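Filed under: Closet & Entryway / Accessory Stands / Reviews

Widora tabletop accessory stand with oval tray

The Widora is sold by Irnurden as a two-part set for neckties, bows, scarves and similar light items. One part is a black metal stand with a vertical post and a horizontal bar. The other is a dark oval tray with a raised rim. The two parts do not connect. The tray is meant to sit under the bar and catch whatever comes off it.

Assembly took 15 minutes, most of it spent getting the bar level. The bar can be turned while the screw is loose and it moves a little as the screw is tightened, so the level has to be checked twice. The instruction sheet covers this in one drawing without text. The required hex key is included.

Testing was done on a white board laid over a light wood table, with the tray placed at the center and one dark red striped piece used for most of the handling. Dark fabric is easy to follow against a white surface, and stripes make a twist obvious.

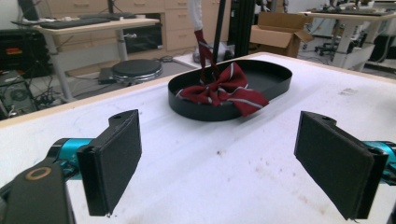

The tray

The oval shape works better than I expected for long fabric. A tie put down loosely bunches toward one end and the rim keeps most of it in, although anything wider will lie over the edge. The rim is low enough that fabric can be picked up from the side without reaching straight down, which I prefer to the deep Clatolcombe bowl reviewed here in January.

The tray is easy to slide when pushed by the rim. I would like a grippier underside, or at least pads in the box. I added four felt dots, which quieted it but did nothing for the sliding.

The stand and bar

The bar is plain, with no notches and no end stop. Fabric can be draped over it directly, but smooth weaves creep, and a tie with uneven ends will usually be in the tray by morning. A clip is the better method. I used a silver carabiner, which goes over the bar without a tool and leaves the fabric free to turn. 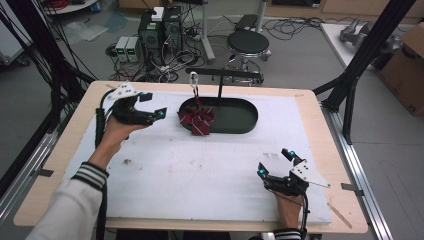 Hanging height is the main limitation. The post is fixed, and there is no second bar position. A tied bow clears the tray or rests on its edge depending on the length of the tails. A full-length tie hung from one end will always pool at the bottom. Doubling it over the clip solves this and leaves a mild crease at the fold.

Load capacity is given as 800 g, evenly spread. With 40 g hung at the far end of the bar there was no lean. A wool scarf in the same position produced a slight lean at the post, and I moved it inward. The Sobczak stand has a heavier base and does not do this, but it takes up considerably more table.

Clipping and unclipping takes two hands, one for the fabric and one for the gate. Placing a piece in the tray takes one.
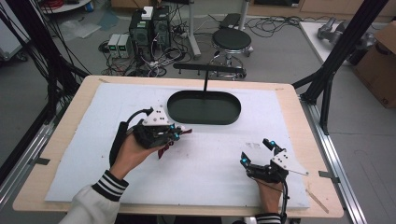

The black finish on the post picks up lint and should be wiped with a dry cloth. A damp cloth left streaks on mine that needed a second pass.

Spare screws are listed on the Irnurden parts page. The tray is not sold separately.

Recommended for bows, short scarves and doubled ties. For full-length hanging, look for a taller post.

Reviewed 25 September 2025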